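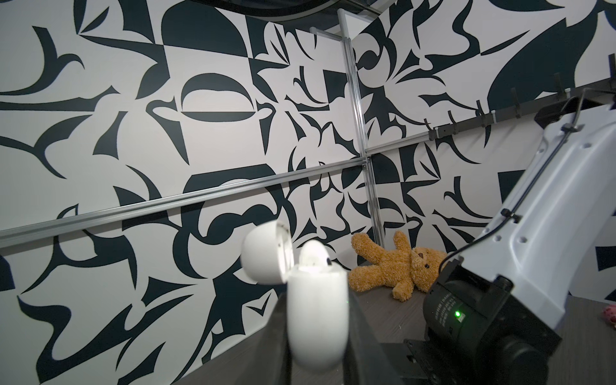 Stakico Portable Boarding Ramp, 80-inch model

HOME RAMPS STEP BOXES SPARES ORDERING CONTACT

Updated Feb 8, 2021

I've sold a lot of ramps for a person who started out selling timetable cases, and this is the one I'd put on my own platform if I had a platform. It's the long one in the Stakico range, made for low platforms where the train floor sits well above you and the short ramps end up steep enough to ski down. It folds in half along its length, it carries like a (large, slightly awkward) suitcase, and one person can set it down in a doorway without asking for help.

If your platform is nearly level with the train you don't want this one! Get the short ramp and save yourself the money and the storage space.

What you get

The ramp itself, in bare aluminum with a gritty walking surface on both halves. A lip plate at the train end and a feathered plate at the platform end. Two safety tethers with hooks. A carry strap. A wall bracket, new this season, with a hasp for your own padlock - the padlock isn't included and I'm sorry about that, people do ask.

The hinge is made by Ďurica and runs the full length of the ramp. The earlier model had separate hinges, and grit would get in between them and make the most horrible squeal every time the thing was opened. The long hinge still wants a wipe now and then, but the squeal is gone.

Sizes and weights

Length, open: 80 inches
Rated load: 594 pounds, spread over the ramp
Carry handles: 4
Edge rails: raised on both sides, yellow
Price: $326 plus shipping

The rated load means the passenger, the chair and anyone pushing, all together. A big power chair uses up more of that than you'd think, so if you have a regular rider with a heavy chair, find the weight plate on it and do the sum before you order. I do have a stronger ramp. It costs more and it takes two people to lift, so I don't push it on anyone who can manage with this one.

Will it fit my platform?

Probably the question I answer most. What matters is the height from your platform to the train floor with the train standing there, and I mean your trains, at your platform. Published floor heights are for a new car on new wheels with nobody sitting in it. Springs settle, wheels wear down, platforms get resurfaced and come up an inch. Take a tape measure out and try it on a busy train and a quiet one, then send me both numbers.

Check your platform depth too. You need the ramp's full length, plus room for a wheelchair to turn and line up at the bottom of it. At Bristgate the shelter post was exactly in the way of the third door, and they got around it by having the rider board one door down. Cost them a painted square on the platform and nothing else.

Curved platforms are harder. The gap changes from one end of the door to the other and the lip plate wants to sit flat on the sill. If yours curves much, call me before ordering and we'll talk it through, I'd much prefer a phone call to a returned ramp.
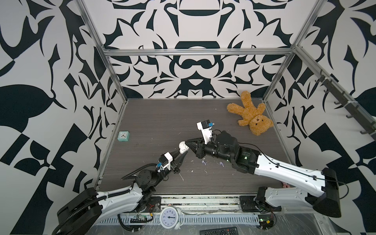 How it's been doing on the Purdale line

Purdale has had these at its unstaffed stops since December, with the conductor bringing the ramp out from a bracket just inside the door. I rode along for a morning with Sreekumar Mudaliar, who looks after station equipment there, and came home with cold feet and a page of notes.

The thing he liked best was the handles. With one on each corner you can grab the ramp from whichever side you happen to be standing, and on a crowded train that's not something you get to choose. What he liked least was the carry strap, which kept dropping down and getting shut in the fold. He'd tied his up with a bit of cord. Stakico has since shortened the strap, and if you have an older ramp I'll mail you the short one for the price of the stamp.

He also asked for a brighter yellow on the edge rails, for dark evenings. I've passed that along. No news yet!

Using it

Wait for the train to stop and for the conductor to confirm it's being held.
Open the ramp on the platform, next to the door and clear of people getting off.
Set the lip plate on the sill, then lower the other end.
Hook both tethers. Both, every time, please.
Put your foot on the ramp and lean before anybody rolls onto it.
Ask the rider whether they'd like a push or would sooner do it themselves.
Unhook, fold, and get it back on the bracket before you signal the train away.

Your railroad will have its own rules about who may handle a ramp and who gives the signal, and those come ahead of anything I write on this page.

Looking after it

Hose it off after the salt season, and do the underside too. Brush the gritty surface with something stiff (an old broom is fine). Look over the tether hooks once a month and replace any that have bent open. Don't paint it. Somebody always wants to paint it in the company colors, and paint on the walking surface is slick as anything in the rain. Put your station name on the edge rail with a sticker instead.

Spares

I keep tethers, hooks, straps, rail caps and wall brackets on the shelf. Lip plates are made to order. The hinge can't be replaced at home, so the whole ramp has to come back to us for that one.

Ordering

Email or call and ask for me, Rehema Makokha. Tell me the two floor heights, how many doors you're covering and where the ramp is going to live. If you're buying for several stations I'd suggest getting one first and letting your crews knock it around for a few weeks before you send for the rest. Shipping is by freight truck on account of the length, so I'll need an address where somebody can sign for it and a phone number for the driver.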